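Cleaning Dust From a Desktop Computer

by Milagros Garrido
Shares 13 | Comments 5

Dust holds heat. A desktop that sits on carpet needs cleaning twice a year, and one on a desk can go a full year. I do mine in April and again before the heating comes on.

Shut down, switch off the supply at the back and pull the cord. Press the power button once to drain what charge is left. Lay the case on its side on a bare table, and touch unpainted metal on the chassis before touching any part inside.

Work from the top down. Hold each fan still with a finger and blow across the blades in short bursts, keeping the can upright. A can held upside down spits liquid. Use a soft, dry paintbrush on the heat sink fins. Keep the household vacuum away from the board; the moving air builds up static.

Dust filters lift out on most cases. Rinse them under the tap and let them dry overnight.

If the machine beeps and will not start afterward, a memory module has probably shifted. Open the clips, lift the module straight out, wipe the contacts with a lint-free cloth and press it back until the clips close. 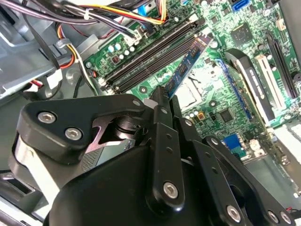
Can I use a hair dryer on the cool setting?

Leave it in the bathroom. The airflow is too weak to move packed dust, and many dryers still put out some warmth on cool.

Close the side panel before restoring power. Listen for a fan rubbing on a loose cable during the first minute.

5 comments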